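Home Features Travel Food Archive

The Hotel That Kept Its Switchboard

The Kuusk has 24 rooms and stands at the top of the main street in Prirska, a lake town of 468 people. In winter it is the only hotel open. Guests dial 7 for the front desk, and someone picks up at any hour.

Most small hotels in the region have dropped their room phones. The Kuusk looked into it two years ago and decided to pay for new wiring. 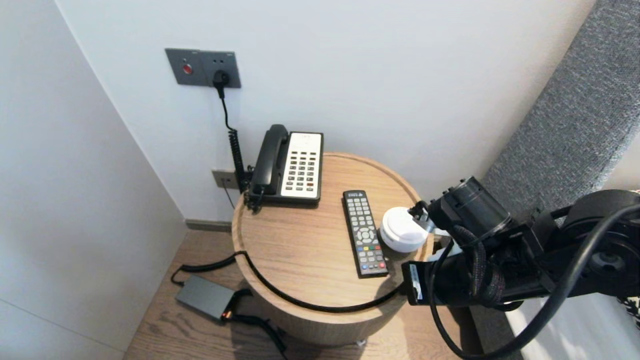 A weak signal

Cell service in Prirska is poor. The nearest tower is across the lake, and the hills block much of the town – on foggy mornings calls drop every few minutes. Older guests had been walking down to the lobby at night to ask for a taxi.

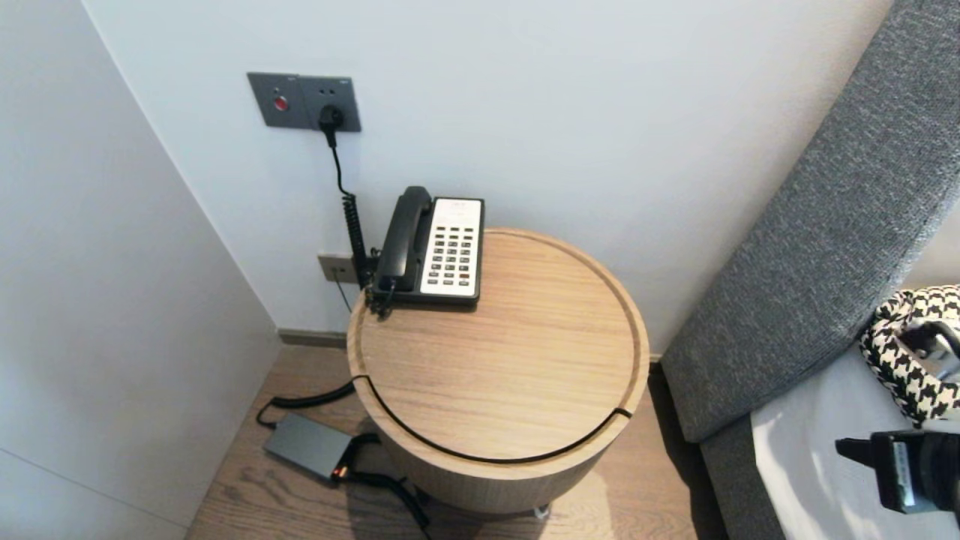
A desk phone on a round bedside table.

The rewiring went to Wultico, a small firm from the next valley. It ran new lines through the old service shafts and finished in July, before the hiking season. The hotel took more than 1000 internal calls that summer. Most were about breakfast times.

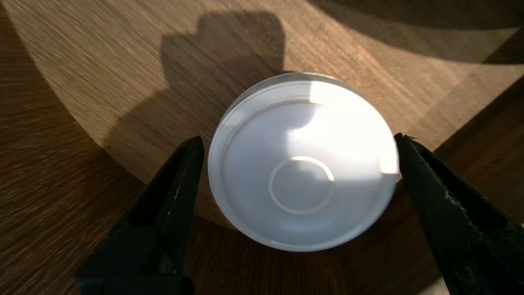 The night desk also takes wake-up requests on paper. Each one goes on a card by the switchboard and is called through by hand. Hikers taking the first boat usually ask for 5 a.m.

More in Features
The Last Ferry to Plitton
Winter Bread From the Lake Towns
A Night Train Worth the Wait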